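Can it fold the laundry yet?

Readers of this newsletter ask us the same thing more than any other question: when will a machine do the housework? The short answer for this month is that floors are done, dishes are close in a few test kitchens, and laundry is still a long way off.

Laundry is hard for a plain reason. A cup keeps its shape when you pick it up. A sock or a sleeve doesn't. It bunches, twists and hangs differently every time, and dark knits are the worst, with few edges for a camera to find.

Clevelum, which builds home robots, put out its spring figures in March. Its Semwal arm was given 1000 pieces of mixed clothing and got 135 of them folded well enough to go in a drawer. Towels did best. Socks did worst, and pairing them was left out of the test.

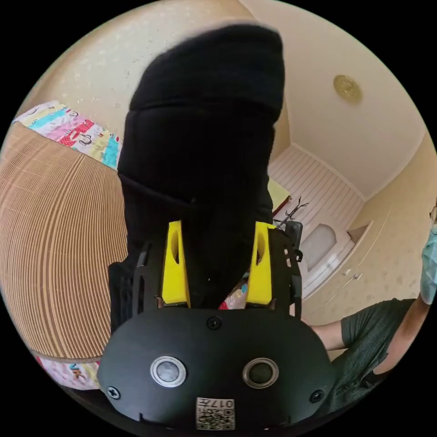 A dark knit item held upright between the yellow fingers of a hand-held gripper.

Much of the current effort goes into examples from real homes, where a person works a gripper by hand and does the chore at a normal pace. Nadunik says it now has recordings from 50 homes and wants more with clutter in them – blankets, pet things, crowded corners. Tidy labs have taught these machines very little about bedrooms.

Shop floors are further along. At Lamley's packing plant, 7 stations now run without a person on the night shift, but they handle boxes and rigid trays. Bagged clothing still goes to the hand line.

Clevelum plans to repeat the clothing test in the fall with the same mix, and with pairing included this time. We will print the numbers when we have them.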